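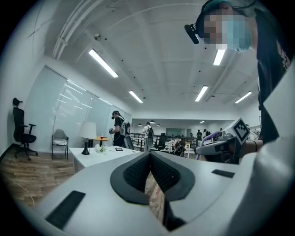
Gripper keeps dropping out mid-grasp, anyone else?

skokside_nazanin
Loving this project so much but I've hit a snag! The left hand-held gripper loses its pose after 11 minutes or so of work, then the jaw position freezes at whatever it last read. The right one is fine. I swapped the cable, no change. We had 378 good grasps before the first dropout, which I was thrilled with – then three in a row went bad.

gurura_fan
Ooh, I know this one. Check your ceiling lights. Marker tracking hates glare, and ours went wild under fluorescent tubes until we shortened the exposure.

Cai
Don't agree, sorry. Glare makes the pose jump about. It doesn't freeze the jaw reading as well. I'd bet on the encoder plug working loose. Give it a wiggle while it's logging.

gurura_fan
Fair, but she said the pose goes first! Could be two faults.

brorkance_tim
Whichever it is, please make the software stop when readings go stale. Ours replayed a frozen jaw value on the arm and it squeezed a colleague's thumb. Only a bruise, but still.

skokside_nazanin
Ouch, poor thumb! Wiggled the plug and the jaw reading died at once, so Cai gets a biscuit. Pose still drops though, so I'm trying exposure at 2000 microseconds, then 1000. So excited to get this going again!
Nazanin Arabzadeh

Cai
Glue the plug before you touch the exposure.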